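Stutance Viewer Guide
Section 7: Setting Up Episode Alerts with Notis

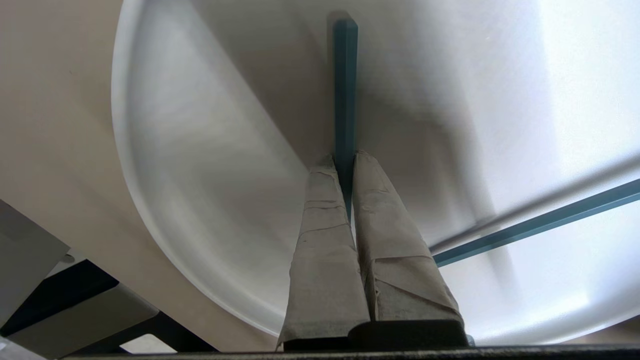 Figure 7. Teal-blue rod upright between two gripper fingers in creased beige coverings.

Your account is open, your region is set, and now we get to the fun part! Notis is the alert service built into Stutance, and once it's running you'll know when Fukthorpe is on, when it's been bumped for a ball game, and when a two-part wedding has been moved up a day (it happens more than you'd think). Set-up takes one sitting, and you can change every choice later.

Before you begin
You need Stutance installed on a phone or tablet, a confirmed email address, and your channel lineup from Section 5. If you watch through the Harawira box, switch it on now so the app can find it.

Turning on alerts
1. Open Stutance and tap My Shows at the bottom of the screen.
2. Find Fukthorpe in the list. If you don't see it, type the first few letters in the search bar and tap the plus sign next to the title.
3. Tap the show's title, then tap the bell. The bell fills in and the Notis menu opens.
4. Choose your alert types. You can pick as many as you like:
Airing soon: a reminder before each new episode.
Schedule change: a message when an episode is delayed, moved, or replaced.
Casting news: returns, exits, and recasts.
Weekly preview: the storyline teasers for the coming week, all in one message.
5. Set how early you want the Airing soon reminder. The usual setting gives you enough time to make a sandwich and still catch the opening titles.
6. Tap Save. A test alert comes through right away. Tap it to confirm.

Note: If the test alert doesn't show up, open your phone's own settings, look for Stutance under notifications, and make sure alerts are allowed. Then go back to the bell and save again.

Choosing your spoiler level
Some of us read the last page first, and some of us leave the room when the preview runs. Notis has a setting for both!
1. From the Notis menu, tap Spoilers.
2. Slide the bar to None, Light, or Full.
3. Tap Apply to This Show, or Apply to All if you feel the same way about everything you watch.

With None, your alerts give only the title and the time. Light adds the names of the characters in the episode. Full sends the whole teaser, cliffhangers included.

Caution: Casting news ignores the spoiler level. A recast or a surprise return can give away a story all by itself, so leave Casting news off if you're a few episodes behind.

Recording a moved episode
This one is a favorite of ours. When Fukthorpe gets moved, the Harawira box can follow it to its new slot.
1. In the Notis menu, tap Linked Devices and choose your Harawira box.
2. Enter the code that appears on your TV.
3. Turn on Follow Schedule Changes.
4. On the box itself, go to channel 201 and press OK to finish the link.

Note: The box follows changes only for shows with a filled bell. If you record a second serial, repeat the steps under Turning on alerts for that one too.

Caution: Unlinking the box cancels every recording that was set through Notis. Recordings you've already made stay where they are.

Quiet hours
If you'd like no messages after 10 p.m., tap Quiet Hours and pick a start and an end. Anything held overnight arrives together in the morning, newest first. Schedule changes for an early episode can still come through if you switch on Let Urgent Changes Ring.

Next, go to Section 8 to share your show list with family and watch along with friends.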